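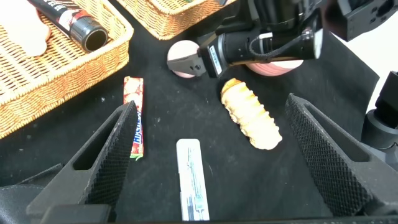
I've had the Brindora table cover in black for 2 weeks now, and I'm a bit torn! I bought it for sorting the snack and bathroom bits that pile up after every shop, and for that it's lovely. Colours really pop against it (a stick of HI-CHEW practically glows) and white packets are dead easy to spot.

But the lint. Oh, the lint! Every white speck in the house finds its way onto this thing, and I'm going over it with a roller most days. My neighbour Shoshana has the grey one from Rodlow and reckons hers hides fluff much better.

It was $70, a bit steep for cloth. I'd still buy it again, though probably in a paler colour. Four stars from me, three if you own a cat.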